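I've been a Murín fan since the first season, back when you had to explain to people what it was (small-town Slovak ghost cartoon, mostly jokes about soup). So when one of the show's writers agreed to talk to me about the sixth season, I cleared my whole afternoon and wrote way too many questions.

We skipped the small talk and went straight to the Skulledov episodes, the three-parter that split the fan base in half.

"I still get mail over those," she told me. "Mostly nice mail! Some of it very long."

She says the story was supposed to be a single episode, with the town of Skulledov as a quick gag about a place where every shop sells the same lamp. Then the room kept pitching lamps.

"We had so many pages. Somebody did a whole song. You can't throw out a lamp song." 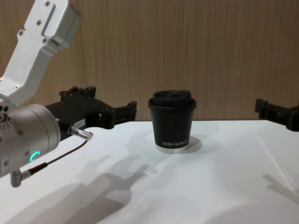
*A black coffee cup between two robot grippers.*

I asked about Grellow, the talking goat who shows up in the second part and never leaves (my favorite, I'm sorry, I own the shirt). She laughed for a while before answering.

"Grellow had one line. One! He was meant to say 'closed' and walk off. But the read was so sad that everybody at the table wanted to know what was closed."

My fan forum ran a poll on the best episode ever this October, and 3,461 people voted. The lamp finale got 1,306 of those, which I read out to her – a little too proudly, like I'd written it myself.
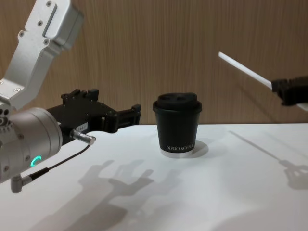

What I really wanted to get to was the ending, though. If you haven't seen it, skip down a bit. Grellow takes the last train, the lamps go out one by one, and then there's almost a full minute with no dialogue at all.

"We fought for that minute," she said. "The note we got was, can he hum? And we said no, he can't hum, he's a goat with a broken heart."

She wouldn't tell me much about season seven. There's a wedding, there's a flood, and the mayor gets a new voice. I asked if Grellow comes back and she said, "Ask me after the flood," so I'm going to be nervous until spring.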